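Home Contents Previous Next Index

Section 4 – Work Area Rules for Tabletop Handling

4.1 Scope

This section applies to all Oller benches running the Doto controller with a wrist camera and a two-finger gripper. It covers preparation of the table, placement of small goods, and conduct during a run. Electrical installation is covered in Section 2. Rules for benches shared between two arms are in 4.4.

4.2 Preparing the table

1. Set the mode switch to HOLD. Wait for the steady lamp.
2. Remove all goods left from the previous run, including goods outside the marked reach.
3. Fit the table covering. Plain and printed cloths are both permitted. Pull the cloth flat and secure it on all four sides – a fold within reach of the fingertips can be picked up as an object.
4. If the covering has been changed, enter the change in the bench log and run routine 31 (background check) before any goods are placed.
5. Inspect the finger surfaces. Light scuffing is acceptable. Replace the fingers if an edge is chipped or a tip no longer meets its partner.

NOTE: Dust on the fingertips reduces grip on coated cartons. Wipe with a dry cloth only.

4.3 Placing goods

1. Place cartons on their largest stable face unless the job sheet says otherwise.
2. Keep a clear space of 45 mm between any two items that are to be picked separately. Items that touch must be entered as a group.
3. Do not place goods under a parked gripper.
4. Close all end flaps. A carton with a loose flap is to be entered as "open" on the job sheet.

CAUTION: Small reflective items may be missed by the wrist camera. Confirm each one by eye before leaving HOLD.

4.4 Approach and grasp

1. Select SLOW for the first approach after any change to goods, covering or fingers.
2. Bring the gripper in with the fingers slightly open. Do not widen them until the target is confirmed on the display.
3. Check the wrist view for other equipment above the table. Where a second set of fingers or holders is in view, only one arm may be released from HOLD at a time.
4. Release the arm. Keep one hand at the stop button until the first grasp is complete.

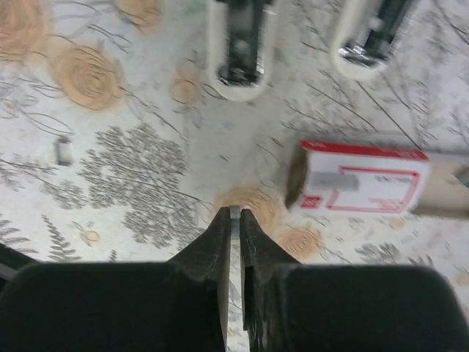
Nokden, the first site to apply these rules, objected in its comments on the draft that step 3 was too strict for benches with fixed zones, and asked that both arms be allowed to move as long as their zones did not overlap. The request was declined for this issue – zone limits are set in software and do not stop an arm that is being guided by hand.

5. If the stop button is pressed, return both arms to HOLD and repeat 4.4 from step 1. Fault 3723 on the display means that the second arm was not in HOLD at release.

4.5 Records

Keep the bench log with the bench. Sites reporting to Vītola send a copy of each page on which a fault is entered.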